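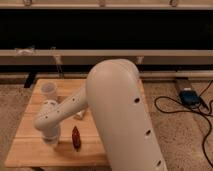

Die Roboterzelle in der Werkstatt von Wiltier hat seit dem 24. Juli 2023 wieder einen verlässlichen Nullpunkt. Vorher hatte sie mehrere, je nachdem, wen man fragte. Der helle Arm, der über dem niedrigen Holztisch arbeitet, war nach einem Getriebetausch um 3 Millimeter neben dem gelandet, was die Steuerung für die Tischmitte hielt, und griff mit großer Überzeugung daneben. Jocelyn Gatchalian, beim Dienstleister Haslam für die Anlage zuständig, ließ die Bretter ausdrücklich liegen, obwohl ihr der Hersteller in schöner Regelmäßigkeit eine Aluminiumplatte anbietet. »Die Fugen sehe ich wenigstens«, sagt sie. »Auf der Platte sehe ich mich selbst, und das hilft beim Einrichten wenig.«

Eingerichtet wird nach einem Verfahren, das im Handbuch zwei Seiten einnimmt und in der Praxis einen Vormittag. Zuerst fährt der Arm in Grundstellung, dann werden die Achsen einzeln gegen ihre Marken gestellt und die Werte notiert. Das geschieht in ein Heft mit kariertem Papier, dem man bei Haslam mehr vertraut als der Datensicherung. Danach wird die Spitze langsam auf vier Referenzpunkte abgesenkt und der Abstand mit einer Fühlerlehre geprüft. Beim ersten Durchgang stimmten drei Punkte. Der vierte stimmte erst, nachdem jemand ein Tischbein unterlegt hatte, womit auch ein Teil der Fehlersuche vom Dezember nachträglich in ein anderes Licht rückt. Damals war eine Woche lang die Software verdächtigt worden.

Die Greifprobe folgt bei Wiltier einem eigenen Brauch. Statt der genormten Prüfkörper aus dem Koffer kommt auf den Tisch, was sich findet, von glatt bis unförmig. Der Koffer selbst ist vorhanden und vollständig, sein Schlüssel war zuletzt bei Galledura, dem früheren Betreiber der Zelle. Eine Anfrage läuft.

Als hartnäckig erwies sich auch die Kabelführung. In der Wartungsliste steht sie unter Position 34, mit dem Vermerk »wird noch schön gemacht«, und dieser Vermerk ist älter als das jetzige Getriebe. Gatchalian will die Leitungen demnächst in einen Kanal legen, sobald Bollier den passenden liefert. Geliefert wurde bereits einmal, allerdings in einer Breite, die für ein Gartenhaus genügt hätte.

Nach dem Abgleich lief die Zelle 467 Zyklen ohne Eingriff durch, bevor sie zum Schmieren planmäßig angehalten wurde. Wiltier spricht in einer Mitteilung von einem »vollen Erfolg«, Haslam in der Rechnung von Mehraufwand. Die nächste Kontrolle der Achsmarken ist für Dezember vorgesehen. Bis dahin gilt die Anweisung, den Tisch nicht zu verschieben, auch nicht zum Fegen. Sie hängt seit der Abnahme an der Werkstatttür und wurde bereits um den Zusatz »wirklich nicht« ergänzt.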